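Home / Explore / Notifications / Log in

Thread

Spent the afternoon at the Tudau open day. They had several rooms running at once and let visitors stand close. Notes in order of what I remember, and I'll leave out the talks.

May 2025

14 replies · 30 reposts

First stop was the Trorano room, with wheeled carts moving bins between two doors. It worked fine and I have seen it before at other shows. I stayed for one loop and moved on.

3 replies · 8 likes

The part I came for was the kitchen. The job there is putting cutlery away: forks and chopsticks off a table and into an upright box. People do it with hand-held grippers, and the recordings are used to train an arm to do the same job later.

5 replies · 20 likes

The table has a thick plush blanket on it, so a fork doesn't lie the way it does on a bare top. Chopsticks are harder than forks. They're slim, and you have to close on one squarely or it turns between the fingertips. 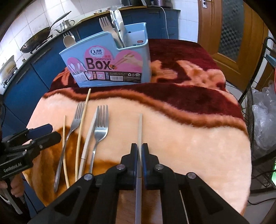 I asked how many pieces they want picked up per run. The answer was that it doesn't matter much, as long as the pieces aren't laid out the same way twice. Overlapping ones are welcome. A stick lying under a fork handle is a normal start.

2 replies · 20 likes

They let visitors try it. My first go was bad. I came in too flat and pushed the fork along the blanket. The woman running the session told me to tip the tool down more and slow down before closing. Second go, I got it off the table.

Getting it into the box was another matter. You have to bring the utensil up, turn it, and clear the rim without knocking what's already standing in there. I dropped one outside and was told to leave it and carry on. Misses get kept and marked as misses.

6 replies · 30 likes

Total so far for the cutlery task is 2,525 runs. They started in March. The person who gave me that number said a lot of the early ones won't be used, as the operators were still learning and moved too fast.

1 reply · 8 likes

Things I wrote down at the table:

1. Open the fingers wide before you get near the fork, then come down over it. Opening late means bumping whatever is lying next to it.

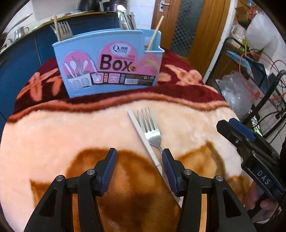
2. Pick the top piece first if two are crossed.

3. Hold still for a moment after you let go. Pulling away early can drag the piece back out with you.

4. Swap people often. Wrists get tired and the motions get sloppy.

4 replies · 20 likes

Asked whether the arm can do any of this yet. Forks, mostly. Chopsticks, some of the time. They didn't demo it and said they'd like to show it when it's steadier. Fair enough.

Also looked in on Fuchs, who had a bench of finger pads to handle. Soft ones, ribbed ones, a few worn through. You could squeeze them and ask questions. I would have liked more time there.

2 replies · 8 likes

Parking was bad and the coffee ran out early. Otherwise well run. If you go to the next one, start with the kitchen, the line got long after lunch.

3 replies · 20 likes

More from this account
Notes from the Bivusura warehouse tour
Which finger pads last longest
Trorano carts, one year on
What to ask at a robot demo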